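Oneck Community News – Editorial Board
Minutes of the November meeting, Thursday, 7 p.m., upstairs at the library

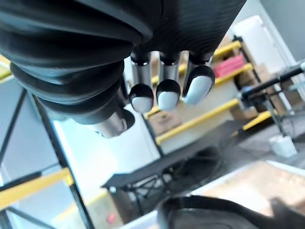 Present: Agnes Engebretsen (chair), Hyun-seo Hwang (minutes), Nordin, Suvar. The chair asked that the minutes be shorter than last month's. The minute-taker asked that the meeting be shorter than last month's. Both requests noted.

1. Previous minutes
Approved after Suvar had the word "shouted" changed to "said." Nordin voted against, on the grounds that he was there.

2. The Prorenex letter
Prorenex's lawyer has written again about our story on the parking contract. The letter runs to 14 pages and objects to 2 sentences. Agnes has checked both against the council's own paperwork. The first stands. The second gave the wrong month for the contract vote, and we'll correct it in print and online, in the same size type as the original.
The letter also asks us to name the person who sent us the contract. Agreed: no. Suvar wanted a longer reply and read out a draft. Agreed again: no.
Action: Agnes to answer by Monday, one paragraph.

3. Legal fund
The fund stands at $3000, all of it from readers. Hyun-seo pointed out that this buys a fairly small amount of lawyer. Nordin proposed an appeal on the front page. Agnes would prefer page two, where people who want to give can find it and people who don't can complain about the crossword instead. Page two carried.
Donors' names will stay off the website unless they ask otherwise. Councilors may not donate. None has offered.

4. Comments section
The parking story drew 93 comments before Hyun-seo closed it. A good number were from one reader agreeing with himself under different names. Nordin thinks closing comments looks like hiding. Hyun-seo invited Nordin to moderate the next one – he accepted, which surprised the meeting and possibly Nordin.
Rule for now: criticize the paper all you like, leave people's kids out of it.

5. Council coverage
The mayor's office has stopped sending us press releases. Suvar will get them from the town website, where they are posted anyway. Hyun-seo to file a records request for the parking invoices.

6. Other business
The office key is missing again. Suvar found it in his coat during this item.

Closed at 9:20. Next meeting same place, unless the book club gets there first.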